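Home Organizing, Evening Section
Handout 4: The Living Room Table
Instructor notes, Nov 9, 2019

Hi all! Plenty of you asked for the table session in writing, so I've typed up my notes and tidied them a little (only a little). Bring this to the next class, we'll be scribbling on it.

1. What a table collects

A table near a sofa is a landing pad. You sit down, you put the thing down, you get up, the thing stays. Vusumuzi Ngcobo brought in his list from the homework and it was mostly reading material, same as mine, same as everyone's. Books and magazines are the slow movers. Cups go back to the kitchen because they start to smell, but a magazine can sit open at the same page from July until the holidays.

Look at how the books have spread on the round table. There's one lying open in front, a small stack off to the left with something crumpled on its corner, then a couple of thin yellow ones on their own farther back. Add the figurines and the plant and you've got very little clear wood to work with.

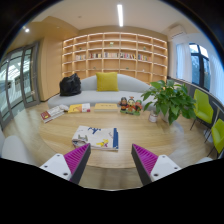 2. Sorting before you move anything

I know, I know, you want to grab a bin. Please don't yet! Go through the table with your eyes first and give each thing one of these words:

Stays: it lives on the table and you like it there. Plants, figurines, a lamp.
Goes home: it has a place somewhere else in the house.
Homeless: you have no idea where it belongs. Write these down, we deal with them in Handout 5.

Nosipho Zulu asked whether an open book counts as "in use." My rule is that if you can tell me what's on the page without looking, it's in use. Otherwise close it and add it to the stack. Thabiso Tshabalala thinks that's too strict and he may be right, so pick your own rule and write it here: ____________

Stack flat books biggest on the bottom, spines the same way. Keep the stack low enough that you can pull out the bottom one with one hand.

3. Cloth on a hard surface

Fabric is where people give up. A printed cloth dropped on a table looks like twice as much mess as it is, especially a busy pattern like the animals on the one below. Slide the books to the far side and give yourself the whole near half of the table. Then smooth the cloth with the side of your hand from the middle out, find the trim or the hem, and use that as your straight line for the first fold. Straps and loops get tucked inside at the last fold so they don't catch on things in the drawer.

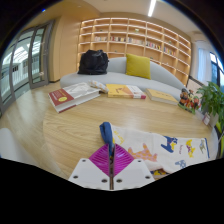
Fig. 2. Animal-print cloth with navy trim, books along the far side.

Thin cloth wants thirds, thick cloth wants halves. If it fights you, shake it out and start over, it takes a few seconds and I do it all the time.

4. For next class

Do one table at home, any table. Write 300 words on what stayed and what you couldn't place (500 if you get carried away, Mpho Nkuna, I'm looking at you). Then swap with your partner. Jacobus Rampersad still needs one, so see me if you're also on your own.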